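Lencho Stone-Ground Teff Flour, Ivory
Beltcombe Mills, Brenulville

Item 399
Pack size: 2 lb resealable bag
Case: 10 bags
Ingredients: whole grain teff

Lencho Ivory is a whole grain flour for home and small commercial baking. The grain is milled on stone at the Brenulville plant and sifted once, to a texture fine enough for muffins, pancakes and quick breads. It has a mild, slightly nutty flavor and a pale tan color after baking.

Use in Baking

Teff absorbs more liquid than wheat flour. Batter should rest for 10 minutes before it is portioned into the pan. In recipes developed for all-purpose flour, Beltcombe Mills recommends replacing one quarter of the flour by weight on the first attempt. Muffins made entirely with teff require 2 eggs per dozen and are best left in the pan until cool enough to handle.

Recipe cards for banana, date and pumpkin muffins were prepared by Feven Abera of the Beltcombe test kitchen and are supplied with each case.

Storage

Keep the bag closed in a cool, dry cupboard. Flour may also be frozen in an airtight container and should be returned to room temperature before measuring.

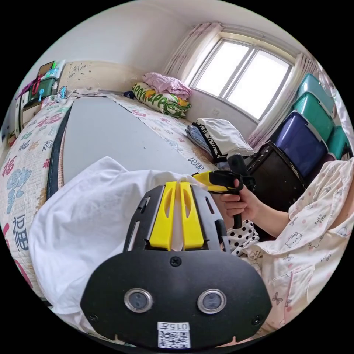 Customers who bake in larger quantities may prefer the 25 lb paper sack, item 3000, which is packed to order and is not resealable. Sacks ship separately from bagged goods.

Related Products

Lencho Stone-Ground Teff Flour, Brown
Nundel Buckwheat Flour
Nundel Muffin Base, Unsweetened

Ordering

Orders received before noon are packed the same day. The mill closes for stone dressing in February, and standing orders for that month are shipped in advance. Unopened cases may be returned with the original packing slip.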